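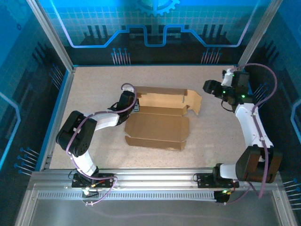 4 Setting up the label printer

Read this section before you connect the Wusora 542 for the first time. It covers unpacking, loading labels, connecting to a computer and printing a test label. Allow 10 minutes.

4.1 Before you start

Check that you have the following:

Printer
Power adaptor and mains lead
USB cable
Starter roll of labels
Empty roll holder

If anything is missing, contact the shop you bought the printer from. Keep the carton and the inner packing until the warranty period has ended. Returned printers must be sent in their original packing.

Choose a level surface away from radiators and direct sunlight. Leave 11 cm clear behind the printer so that the lid can open fully.

4.2 Loading the labels

1. Press the two grey catches and lift the lid until it clicks.
2. Pull the orange transit strip out from under the print head and throw it away.
3. Slide the roll on to the holder with the labels facing up. The loose end should come off the top of the roll.
4. Drop the holder into the slots. The end marked L goes on the left.
5. Move the paper guides in until they touch the edges of the roll, then back them off slightly.
6. Feed the loose end under the guides and out through the front slot.
7. Close the lid. Press both corners down — one side can look shut when it isn't.

Note: Labels that are held too tightly by the guides will print at a slant.

Caution: The cutting edge at the front slot is sharp. Keep fingers clear when closing the lid.

4.3 Connecting to a computer

1. Install the Tellex software first. Do not plug in the USB cable until you are asked to.
2. Connect the power adaptor and switch on. The light flashes green, then stays on.
3. When the software shows "Connect printer", plug in the USB cable.
4. Choose your label size from the list. The starter roll is Pirness Standard.
5. Click Finish.

If the printer is not found, unplug the USB cable, wait ten seconds and try another port. Avoid using a hub during set-up.

4.4 Printing a test label

Hold down the Feed button until the light turns amber, then let go. The printer feeds one blank label and prints one test label with a border and a row of bars.

Border missing on one side: the roll is off centre. Repeat steps 5 to 7 in 4.2.
Faint bars: clean the print head (see section 7).
Light flashes red: the lid is not closed, or the roll is empty.

For daily use, go on to section 5.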